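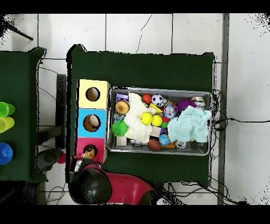 Tray of toys on the green table, cubes to the left.

June 9, 2019

Notes on the glaze tests, Boltus kiln, second firing of the Denileo clay.

Opened the kiln this morning at 14 degrees above room temperature, a little early, but no pinging from the pots. Of 15 test tiles, 2 have crawled badly at the corner. Both were from the same bucket, the grey one, which I did not sieve again after January. I should have done it. The colour on the others is good, more blue than I expected and less shiny than in the first firing.

The clay itself shrinks more than the old Fitzsimmons clay. I measured the long tile three times and I believe the number, but please somebody measure it also with the other ruler. If it is true, the lids must be made bigger from now on, or thrown together with the jar.

The controller went to the end without an error. The counter shows 2,678 hours now. The elements at the bottom look thin to me – I would not do a stoneware firing before they are checked.

The order from Ninisine is still missing the whiting. I wrote to them again. Until it comes, no new batch of the clear glaze, and please keep the lid on what is left in the white bucket.

To do: sieve grey bucket twice, grind the shelf where the glaze ran, new cones for the middle shelf. The crawled tiles are kept beside the sink, with labels on the back.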